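Submitting a single to the Ondora weekly chart: questions and answers

By Flor Valderrama, chart desk
March, 16:40

The rules for the weekly singles chart changed this month. The answers apply to solo artists, groups and featured performers.
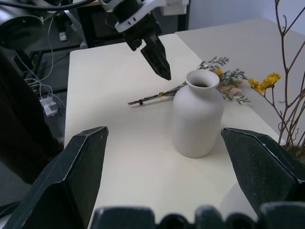 Most of the questions we receive concern eligibility dates and the way featured artists are credited, so those come first.

When does a song become eligible?
On the day it is first available to the public in full. Snippets, teasers and live clips do not start the clock. A song stays eligible for 30 weeks, whether or not it has charted in that time.

How long does a song have to be?
The minimum is 33 seconds. Spoken intros count towards the total if they are part of the same track.

Who is credited when there is a guest vocalist?
The chart follows the credit on the release form. If the form says "featuring", the guest appears after the title. If both names are joined with "and", they are treated as joint lead artists and both receive the chart position. Backing vocals and ad-libs are not credited.

Can a credit be changed after release?
Yes, up to two times. Send the amended form to the chart desk with written agreement from every artist named on it. Earlier charts are not reissued.

Do remixes count towards the original?
A remix is combined with the original if it keeps the main vocal and the title. Otherwise it is a separate entry. Kaj Bundgaard handles disputed cases – allow one full chart week for a decision.

Are plays from short video apps included?
Only plays of the full track. Clips that use part of a song are logged but carry no points, however widely a dance or a challenge has spread.

What happens if two songs have equal points?
The song with the larger gain on the previous week is placed higher. If the gain is also equal, they share the position and the next one is left vacant.

My song dropped out. Can it come back?
Yes, within the eligibility period. It is marked "re-entry" and its earlier weeks are added to the total.

Related
Flendov and Meng share lead credit on new single
Lutum announces second run of club dates
Release form: notes for managers
Albums chart: questions and answers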